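4. Hanging the Kollton Backdrop

Read this section before unfolding anything. The cloth will never go back into the bag as neatly as the factory managed it, so there is no hurry.

1. Screw both feet onto the uprights. Hand tight is enough.
2. Slide the crossbar through the sleeve at the top of the cloth, seam side facing the wall.
3. Drop the crossbar onto the uprights and turn the collars until they click. The left one clicks quietly - it always has.
4. Raise each side one notch at a time. Raising one side all the way first is faster, right up to the crash.
5. Pull the loose end forward over the table and let it lie.

Note: The stand holds cloths up to 13 pounds. The Grotden velvet weighs more than that and needs the heavy crossbar, part 609, sold separately.

Green cloth will hang in folds for the first day or two. If your background is going to be replaced later, light the folds evenly and leave them be. If it isn't, get out the steamer.
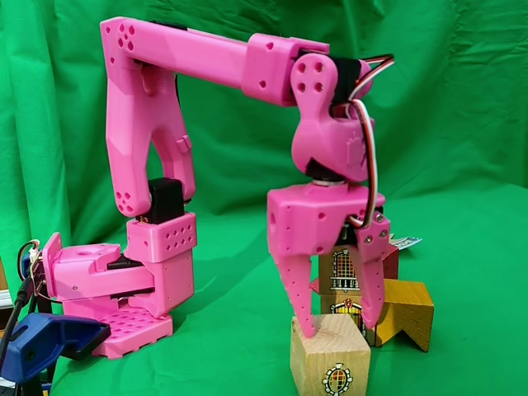 4.1 Creases and Steaming

Set the steamer to low and work from the top down, keeping the nozzle a hand's width away. Let the cloth hang for 30 minutes before you judge the result.

CAUTION: Do not iron the cloth on the table. The table will lose.

CAUTION: Unplug all lamps before steaming near them.

Stubborn creases on the tabletop can be pulled flat with the clips from bag C. If bag C is missing, check inside the crossbar tube, where we pack it for reasons of space. Replacement clips are part 324.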